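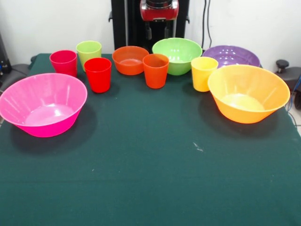
Drostbridge Neighbors > Food & Events > Block party potluck, sign-up sheet or no sign-up sheet?

tupperwidow
Posted 1 May 2018
We have the street closure permit for Hitska Lane and I've been put in charge of food, apparently by leaving the room. Last year we had no sign-up sheet and ended up with eleven pasta salads and one bag of ice. I'd like a sheet this year. My husband says a sheet kills the spirit of the thing. My husband brought the ice. Opinions?

gravelpit_gary
No sheet. I've been going to potlucks for most of my life and they sort themselves out. If there are eleven pasta salads, that's what the people wanted.

moth_and_rust
It is not what the people wanted. I was there. I took mine home with one spoonful missing, and I'm pretty sure the spoonful was me.

AKarunaratne
Sheet, but by category. We did this on Calov Street in March for the school fundraiser. Put down mains, sides, sweets, drinks, and cap each one. When sides are full, they're full. A few people sulked and then brought perfectly good brownies.
-- Anwara Karunaratne

gravelpit_gary
"Cap each one." It's a block party, not the DMV.

tupperwidow
Gary, what did you bring last year?

gravelpit_gary
I brought chairs.

lowfat_lou
He did bring chairs. 3 of them. He sat in one.

second_helping
Question about plates. Are we doing paper again? Last year we bought a pack of 500 and they folded up the second anything with sauce touched them. I lost a whole enchilada on my shoe.

moth_and_rust
I'd go with washable plastic. I've got a pile of bright bowls and cups from when the kids were small, and they've survived everything including the kids. Pink ones go first, so get in line early if you care.

lowfat_lou
And who washes them?

moth_and_rust
Everybody takes home a stack. Most of it comes back by Thanksgiving.

AKarunaratne
We asked people to bring their own plate and fork. Worked for nearly everyone, and the rest ate standing over the tray.

second_helping
Can I put in a word for ordering the main dish? Güneş does trays of chicken and rice, and then it doesn't matter if the rest is pasta salad.

gravelpit_gary
Now you're paying for a potluck. Great. Love it.

second_helping
You wouldn't be paying, Gary, you'd be bringing chairs.

tupperwidow
OK, I'm doing a sheet with Anwara's categories, and it'll be taped inside my storm door from tomorrow. Bring your own plate if you have one. Pasta salad is capped at two and I've already taken one of them -- perks of office.

gravelpit_gary
Put me down for chairs.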